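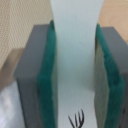

Week two is about soft goods, and I want to spend most of it on the Sinis pad kit, because it's the one you'll be using in lab and the one I get the most email about. Hard parts are easy to love: a block has a shape and it keeps it. Cloth and paper sheet don't do you that favor! The kit's answer is foam on the inside of each finger, the green stuff pressed up against both sides of the white piece, and you'll notice how the piece pulls in a little on its way down between the pads. I like that you can watch the foam from the wrist camera. If a pad starts to curl at the top, you'll see it long before you'd think to go check.

## What you get for the money

The Mesta arm package lists at $2562 with the pads, the finger blocks and the wrist camera. Without the camera it's $1716. Prydderch sells a suction kit for $543, and every year somebody asks me why we don't just buy that one (fair question, it's a lot cheaper). Try suction on a dish towel and get back to me. On stiff card it's great, and I'd pick it over Sinis for anything flat and sealed.

## My gripes

- The foam is fuzzy at the edges and picks up lint. Brush it before you start.
- The manual gives one closing force for everything. Start well under it with thin sheet and creep up.
- The camera sits so close to the work that the picture goes soft. Fine for "am I holding something," not so fine for reading small print.
- Replacement pads ship from Widbridge only, and shipping is slow. Order them early!

## For Friday

Read the pad section of the manual and skip the conveyor chapter (we don't have one). Bring a piece of fabric and a piece of paper, whatever you have at home. We'll grip each one low, then high, and you'll write down the lowest force that still holds. Pick one of the two kits and give me half a page on which you'd buy for a small laundry, with prices. Handwritten is fine if I can read it.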